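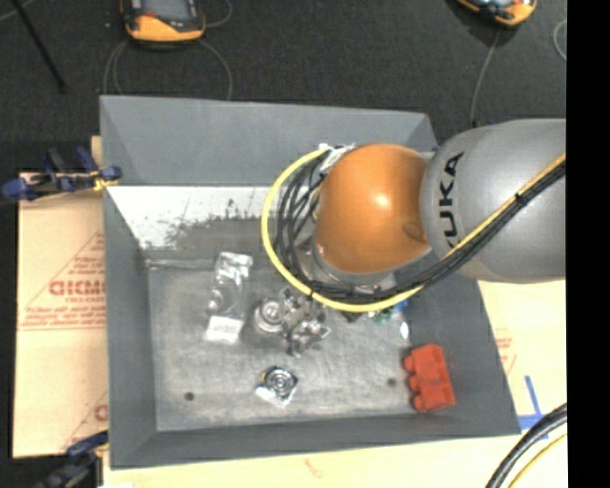 Somebody from Vovgate asked, before I had even got my coat off, whether the arm minds what it picks up or whether it has to be told each time. I said a bit of both, and then spent far too long explaining what I meant by a bit of both, so I am going to try to put it down properly while it's fresh.

Workshop > Notebook > Open days > Bin picking

15 November 2024

Open day at Grustwood, picking cell. Two groups through, one in the morning and one after lunch, 34 visitors altogether by the sign-in sheet (more than we had in March, when it rained and the parking lot was closed). Vovgate sent the bigger group, Maddocks sent the one that asked the hard questions, and I enjoyed both very much.

We ran the KUKA over the gray bin with mixed parts, as agreed. I had wanted a tidy bin with one kind of part in it, and I was talked out of that, and I'm glad. People lean in when they see a red toy brick lying in with real metal parts. They start guessing which one it will go for, and then they are arguing with each other, and you can stand back and drink your coffee.

The bag is still the trouble. Clear plastic, crumpled, clear bits inside, and the vision side can't settle on where the top of it is. The white label helps if it happens to face up. In the morning we got the bag out on the second try and everybody clapped, which was lovely, and in the afternoon we never got it at all and I ended up reaching in for it (cell stopped, key out, yes). The round clear part with the silvery rim did better than I feared. I think the rim gives the camera something to hold on to, but I'd like to see that over a proper run before I say so to anyone who might write it down.

The Vulley planner was slow to start both times. It sat for over 10 seconds after the first scan, and with a crowd standing there that feels like a week. I filled in by talking about the cable dressing. One gentleman was very taken with the big yellow loop and wanted to know if it ever snags on the wall of the bin. I told him it can if the wrist turns the long way around, and that we have a limit set on the last joint for just that, and he looked pleased to have caught something real. I'd still like to try a shorter loop. We have said this before.

Two things I would do differently. I'd put the talk about safety ahead of the first pick, when they are still listening, and I'd keep the group farther back from the start so I don't have to herd them later. Also bring water. My voice was gone by three.

Still to do:
Check both blue clamps on the big sheet beside the bin.
Save the afternoon log before it gets overwritten.
Send Maddocks the note on grip force that I promised.
Ask Vulley about the slow first plan.

Comments

The afternoon log is saved, it's in the shared folder under open days. The bag failures are all in there if you can stand to look at them.

On the first plan being slow: it was loading the whole cell model again after each restart. Try one dummy scan before the doors open. We do that at Vovgate and it mostly goes away.

I was in the second group and had a great time, thank you! I was rooting for the brick. Is there another one in the spring?

Probably March again, if we can get the room. Come and bring friends, and bring something awkward for the bin.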